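Recording your first hand-held demos: thin parts into a bin

Getting started – Part 3

By now you've got the gripper charged and the tracking calibrated (if not, go back to Part 2, it takes 8 minutes and you'll be glad you did it). Time for the fun bit: picking things up!

We're going to teach a pick-and-place with thin, flat parts. I love this as a first task. A phone case looks like the easiest object in the world until you try to grab it with two fat padded fingers, and you learn a ton about your own habits in the first twenty minutes.

Set up your table

Clear a patch of table big enough to move the part around in. Put the bin down to one side, close enough that you can reach it without twisting your wrist. A light-colored top works nicely with a bright part. Turn on whatever light you'll be using for the whole session and leave it alone.

Open Pruner on the laptop, start a new set and name it something you'll recognize in a month. Mine is called Tillman, after the street our shop is on.

Make the pick

Hold the gripper well back, fingers wide open, and press record. Wait one breath before you move. Then come in slowly with one finger on each side of the part.

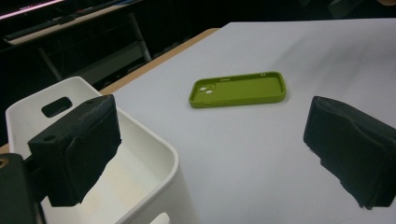
Line up across the short side if you can. The long side will often be too wide for the fingers, and you'll end up shoving the case across the table like a hockey puck. Come down until the pads just brush the tabletop, then close gently. Squeeze too hard and a soft case bows up in the middle – fun to watch, terrible data.

Lift straight up about a hand's width, swing over to the bin, lower, open, back away. Stop recording only when the fingers are clear of the rim.

Do it again, but different

Turn the part a little before every take. Flip it over now and then. Slide it toward the far edge, then close to the bin. Keep your speed about the same all the way through, and if you fumble a grab, keep going and fix it. Those recoveries are gold!

I'd aim for 125 good takes before you train anything. Our full Nerumetti set is at 3,228 and still growing, but you really don't need that to see the arm do something sensible.

Next up, Part 4: trimming the takes in Pruner and sending them to the Vadska arm.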